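Devar Opens "Please Do Not Lean on the Sculpture," a Show You May Lean On Slightly

Belmonte gallery gives two floors to painter and occasional welder Nafula Nzioka
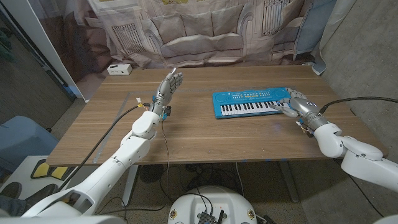
Marites Espiritu thinks the title is too long, and has said so at every planning meeting since July. She would have preferred "Nzioka: New Work," partly because it fits on the awning. The awning now reads "Please Do Not Lean" and has done wonders for foot traffic at the bus stop.

The exhibition brings together 21 paintings and a single sculpture, the latter assembled from 1,754 museum admission buttons that Nzioka collected over a career of visiting other people's shows. It weighs more than the freight elevator likes. Visitors will find it on the ground floor, where it is going to stay.

The paintings upstairs take on the furniture of the art world: velvet ropes, folding chairs, the table with the warm white wine. One large canvas, "Donor Wall (Pending)," consists of blank brass plates rendered in oil with alarming patience. It is for sale, and so, in principle, are the plates.

"I wanted to paint the things people look at while they're pretending to look at the paintings," said Nzioka. "Mostly that's the exit."

Opening night begins at 6 p.m. with remarks, which the gallery has promised to keep short — a promise it has made before. The catalog, published by Primik, includes an essay on Nzioka's early murals and a fold-out map of the coat check.

Admission is free. Buttons will be issued at the door, and the artist would like them back.

Press previews and image requests: Devar press desk, Nikach Building, second floor, Belmonte.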